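Ledine 공유 작업실 이용 자주 묻는 질문

이용 신청과 요금, 작업대 예약, 보관함에 관해 자주 들어오는 문의를 모았습니다. 답이 없는 내용은 안내 데스크로 문의해 주세요.

회원이 아니어도 이용할 수 있나요?
일일 이용권을 구매하면 됩니다. 일일 이용권으로는 일반 작업대와 공용 수공구를 쓸 수 있고, 목공실과 도색실은 정회원만 들어갈 수 있습니다.

정회원 가입 절차가 어떻게 되나요?
홈페이지에서 신청서를 작성한 뒤 안전 교육을 한 번 받으면 됩니다. 교육은 매주 수요일 저녁 7시에 열리며 2시간 걸립니다. 교육을 마친 다음 날부터 출입 카드가 작동합니다.

안전 교육은 누가 진행하나요?
Relu Pop 강사가 맡고 있습니다. 수업은 한국어로 진행하고, 영어 교재가 필요하면 신청서 비고란에 적어 주세요. 교육 시작 후 10분이 지나면 입실할 수 없으며 다음 회차로 다시 신청해야 합니다.

작업대는 얼마나 미리 예약할 수 있나요?
정회원은 2주 전부터, 일일 이용자는 이틀 전부터 예약할 수 있습니다. 한 번에 최대 네 시간까지 잡을 수 있고, 뒤 시간이 비어 있으면 현장에서 연장됩니다.

예약을 취소하면 환불되나요?
이용 전날 오후 6시까지 취소하면 전액 환불됩니다. 그 이후에는 이용권으로만 돌려드리며, 연락 없이 오지 않은 경우에는 환불되지 않습니다. 이용권의 유효 기간은 발급일부터 두 달입니다.
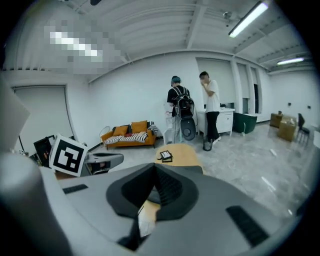 개인 보관함은 어떻게 신청하나요?
안내 데스크에서 신청서를 쓰고 보증금을 내면 그날 바로 배정됩니다. 보관함은 소형과 대형 두 가지이고 월 단위로 계약합니다. 계약이 끝난 뒤 일주일 안에 비우지 않으면 내용물을 창고로 옮깁니다.

재료를 가져와도 되나요?
네. 다만 도료와 접착제는 원래 용기에 담긴 것만 반입할 수 있습니다. 200ml가 넘는 용제류는 도색실 안의 철제함에 보관해 주세요. 방부목은 실내에서 절단할 수 없습니다.

사포는 따로 사야 하나요?
400방까지는 공용으로 비치되어 있습니다. 더 고운 사포는 데스크에서 낱장으로 판매합니다.

소모품은 어디 제품을 쓰나요?
톱날은 Vandenberghe, 마감용 오일은 Florska 제품을 씁니다. 다른 제품을 쓰고 싶으면 직접 가져오셔도 되지만 톱날 교체는 직원에게 맡겨 주세요.

어린이와 함께 갈 수 있나요?
초등학생 이상은 보호자와 함께 일반 작업대를 이용할 수 있습니다. 목공실과 도색실에는 만 16세부터 들어갈 수 있습니다.

주차가 되나요?
건물에는 주차장이 없습니다. 길 건너 Nornent 주차장을 이용하시고, 큰 자재를 내릴 때는 후문 앞에 15분까지 정차할 수 있습니다.

쉬는 날은 언제인가요?
공휴일에 쉽니다. 1월에는 설비 점검으로 한 주 동안 목공실 문을 닫으며, 날짜는 출입문과 홈페이지에 공지합니다.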